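Fewer things, kept longer: the slow-home habit reaches Lurnport

Skip to content
Home | Living | Food | Getting Around | Past newsletters

LIVING

If you have walked down the main street of Lurnport lately you may have noticed that the shop windows look older than the shops. The homewares place has a crokinole board propped up beside the till. The bakery sells its bread wrapped in cotton squares that you bring back. A clothing shop that carried nothing but new stock two years ago now gives over half its floor to mended coats and sweaters, and the mended half sells faster in the cold months.

People in their twenties and thirties are behind most of it. They rent, for the most part, and many of them have moved three or four times since finishing school. Ask why they have started darning socks and buying one good pot in place of a boxed set, and the answers tend to be practical. They are tired of moving boxes of stuff they do not like. They have replaced the same cheap kettle too many times. Some of them grew up with grandparents who fixed things and wish they had paid closer attention.

The habit goes by a few names. We have heard slow home, small home and plain home, and one reader wrote in to say that in her house it was called Tuesday's leftovers, after her mother's soup. We will stick with slow home in this newsletter.

What it looks like in practice

Most people begin in the kitchen. Dried beans, a sourdough starter, a shelf of jars. Preserving has come back in a big way, and the hardware store ran out of wide-mouth lids twice between August and the end of September. The store now takes names for the next shipment, and there were 35 on the list when we last looked.

Clothing usually comes next. The mending evenings at the old Jilovthorpe hall began last winter with nine people around two folding tables. They now fill the hall and have had to move to a sign-up sheet. Bring your own thread if you are particular about colour. There are irons, and a good lamp at each table, and two sewing machines that can be used by anyone who has done the short introduction. Visible mending is the favourite at the moment: bright wool over a grey elbow, a square of flowered cotton behind a torn knee. If you would like your repair hidden, someone will show you how to do that too.

Then there is furniture, where people either get very keen or give up. Stripping paint from a chair takes longer than you expect and makes a mess of a small apartment. A few of the people we spoke with share a rented bay in the Trenadex building, behind the rail yard, where the landlord allows sanding until eight in the evening. The bay costs $385 a month, split among everyone who has a key. It has good ventilation, one long bench and a sink. It has no heating to speak of, so most of the work gets done before December.

What it costs

Slow living can get expensive in a hurry, and several readers have written to complain about it. A hand-thrown bowl costs more than a factory bowl. A linen apron can cost more than a week of groceries. One couple who answered our reader survey kept a record of everything they spent in their first year of trying to buy less, and the total came to $686. They said close to half of it went on containers.

Their advice was to wait. Use the jam jars you already have. Keep the chipped plates until they break. If something is still annoying you after three months, replace it once and replace it well. They also sold a few things along the way, among them a bread machine, a set of dumbbells and a second coffee grinder, and did not miss any of it except the grinder.

The library's lending cupboard helps as well. You can borrow a pressure canner, a carpet cleaner, a drill, a tile cutter, a dehydrator and a sausage stuffer with a regular card. Loans are for a week. The canner is booked well ahead in late summer, so put your name down in July if you are planning on tomatoes. The dehydrator is nearly always in.

The house itself

Paint colours have warmed up. The whites and greys that filled rental listings for ten years are giving way to mustard, brick, olive and a brown that the paint counter is calling Nair. It is a soft brown with some red in it and it covers in two coats over most light walls. Over dark blue it needs three. We have seen it in a hallway and in a small bathroom and preferred the hallway.

Plants are still popular, though fewer and bigger. People who once had twenty small pots on a sill are keeping one rubber plant and looking after it. Macramé hangers have been back long enough to be leaving again. Rag rugs are doing well, partly since they can go in the wash, and the weaving group at the Jilovthorpe hall takes old bedsheets by the bag for making them. Cotton only, please, and no fitted sheets with the elastic still in.

Lighting is the cheapest change to make. Turn off the ceiling light after supper and use two lamps. Several people told us it was the first thing they tried and the one that has lasted longest. Candles are nice but not in every room, and if your building has sensitive smoke alarms you already know about beeswax.

Getting started without making a project of it

Pick one drawer. Take everything out and put back what you used in the past month. The rest goes in a bag in the closet, and anything you have not gone looking for by spring can go to the thrift store on the harbour road. The thrift store does not take mattresses, car seats or opened paint.

Learn one repair. Sewing on a button is fine. So is changing the washer in a dripping tap, which needs a wrench and a part that costs less than a cup of coffee. Turn off the water first, and put a towel in the sink so that nothing small goes down the drain.

Cook one thing from scratch that you normally buy. Readers suggested granola, hummus, pizza dough and yogurt. Yogurt got the most mentions and also the most reports of failure. The usual trouble is milk that was too hot when the culture went in. Let it cool until you can hold a clean finger in it for a slow count of ten.

Swap with the neighbours. The Lurnport swap shelf, in the lobby of the recreation centre, is restocked by whoever walks past it. Books and puzzles move fastest. Please check that puzzles have all their pieces, or write on the lid that they do not.

What readers told us

We asked what had been hard about it. Time came first. Baking bread is pleasant on a free afternoon and less so after a late shift. Space came second, for anyone in a basement suite. A few people mentioned family members who do not see the appeal and keep giving them air fryers. One reader has received two and has found homes for both.

We also asked what people had kept up for more than a year. Lamps, as we said. Soup. Line drying, in summer at least. Walking to the shops with a wheeled cart. Mending was further down than we expected, and several people admitted to a basket of things they mean to get to. The next mending evening at the hall is open to baskets of any age.

Next month in Living: root vegetables, storm windows, and where to get boots resoled without driving to the city. Send questions by the usual address at the foot of the page. We read all of them and answer what we can.

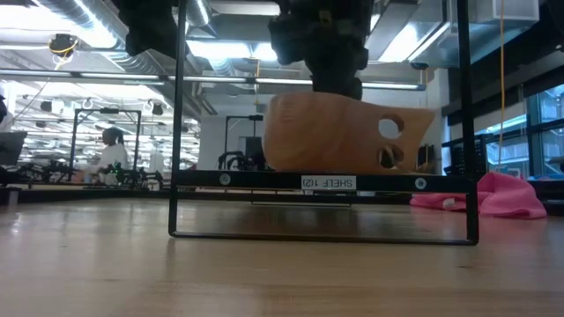
Display is the part of slow home that we get the most letters about, usually from people who have cleared a room and then find it bare. The simple answer is to put back one object and leave space on either side of it. It need not be old or valuable. A carved wooden piece in the shape of a mask or a stylized face does well on a plain black metal shelf, where the tan of the wood shows up against the thin dark bars, and it would do just as well on a bookcase or a wide windowsill. Turn it side-on if you find it is staring at you over breakfast. Dust carved wood with a dry, soft brush, keep it away from the radiator, and go easy on the oil. If you get tired of it, trade it on the swap shelf for something else.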